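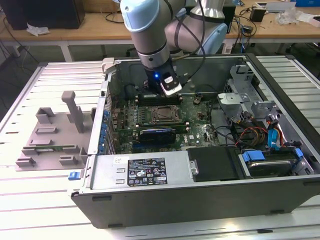

*Lindero, October*

The arm stopped again today. It picked the moment I'd sat down with coffee, and it hung over the open tower with its little blue light on, looking pleased with itself. The log said GRIP CONFIRMED. Gripped what, it didn't say. The fingers had closed on air and reported a success, which I've known people to do, but they usually look a bit guilty afterward.

Paraschiva Lazăr came over and read the log twice. She thinks it's the finger position reading, which drifts once the gripper has been running all morning. The Dritusine manual thinks I should contact my distributor. My distributor is Maddocks, and Maddocks thinks I should consult the manual.

The part that bothers me is what came next. Having "confirmed" its grip, the thing lifted, carried nothing over to the tray and let go of nothing, very gently. Fine. But on the second try it went down 2 millimeters too far and leaned on the socket before the force limit caught it. I had my hand on the side of the case. I hit the stop late, and then stood there feeling like an idiot with all ten fingers. New rule, written on tape and stuck to the controller: hands off the case while the arm is live. Paraschiva added "this means you."

We opened the socket and had a look at the Xeon, an E5-1630 v3 with pinkish smears on top. The processor trays from Dandetska still haven't come, so there's nowhere decent to put the chips even when the robot does manage to hold one.

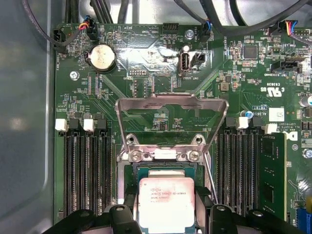
Can we keep running it with the fault?

Only at low speed, with the force limit turned down and someone at the stop button, until the finger reading has been recalibrated and checked. Paraschiva wants 200 clean test grips before full speed. We got to 14. Then it confirmed air again and we went home.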